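The Game Room Tax

My building raised its monthly fee in June. The letter from the management company, Bretine, gave one reason: a new "social floor" for residents. I pay 600 dollars a year toward it now, on top of rent that was already too high, and I would like to know what I am buying.

The theory is familiar. Put strangers near something fun and they will become neighbors. Offices believed it first, then college dorms, then apartment developers who needed a fresh line for the brochure. I have read plenty of those brochures. They talk about community the way cereal boxes talk about vitamins.

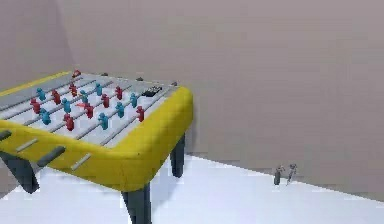

A foosball table in a computer rendering, with blue and red players.

Mehrangiz Azimi, who rents two floors above me, went to the planning meeting and asked how many residents had requested any of this. She was told that a survey had gone out to 668 households and that 300 had answered. Fine. What did they answer? The survey asked which games people would enjoy. It had no box for "none, please fix the laundry room."

I don't hate games. I grew up losing at table tennis to my cousins and would happily lose again. But I played with my cousins because they were my cousins. The table had very little to do with it. In my last building we knew each other because the elevator broke every other week and we carried each other's groceries. I doubt that would test well with renters.

Supporters say I should wait and see. Keyvan Bagheri, on the fourth floor, thinks a shared room gives shy people an excuse to come downstairs. Maybe so. A bench by the front door would do the same job, and it wouldn't need a key card or a booking app with a 2-hour limit.

What bothers me most is that the fee has no end date. Bretine can close the room next year and keep charging us. I asked for that clause in writing and I am still waiting for a reply.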